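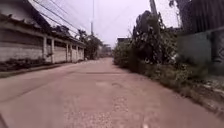
Slide 1. The Msimang road, nothing on it.

Okay, hi everybody. (Wait for the door to close.) I'm here to talk about rules, which I know is what you all came out for! Specifically the driving rules we wrote at Ostusance for small ground robots on shared roads, and which ones I'd throw out if I could.

Start with the easy case. No people, no traffic, no lane markings. Our first draft from July said a robot could go to full speed on a clear road, and everyone signed it, me included. Then we ran it and I hated it. Clear of what? You've got bushes up one side and a building with what might be recesses down the other, and something can step out of either one. So the rule now talks about how far the robot can see to the SIDES. If the verge is overgrown, you drive like someone's in it.

Also, with no painted lines, "keep right" means nothing to the planner. We wrote "keep to the side you started on, and leave the verge to people on foot." Clunky, but the operators remember it.

(Next slide. Drink some water.)
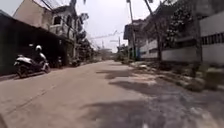 Parked scooters, then. This was our biggest argument, and it went on for days. A parked scooter is an obstacle, fine, go around it. A scooter with a person at it is a vehicle that hasn't left yet. Rule 12 says treat it as moving: slow down, give it the wide side, and don't stop right in front of it, please. And if the robot can't tell whether there's a person, then there's a person.

Same rule in tree shade. Dark clothes on a dark wall are hard on any camera, so a low-confidence detection counts as a full one. Yes, we brake for nothing sometimes. I went through 3,976 log entries from the Dandus software and tagged 33 stops I'd call silly. I can live with 33.

(If running long, skip the Purkbridge story. It's funnier over lunch anyway.)

Last one, animals. A dog lying at the side of the road has every right to stay there, so no horn, no creeping up to make it move. Pass slow and wide, or wait.

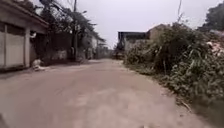

Lesego Baloyi wrote back on the draft that waiting is fine on paper, but a robot sitting in the road for ten minutes is its own hazard, and where's the time limit? Fair point! We added one: two minutes, then call the operator, who decides whether to back out.

Take questions here. Handouts by the door.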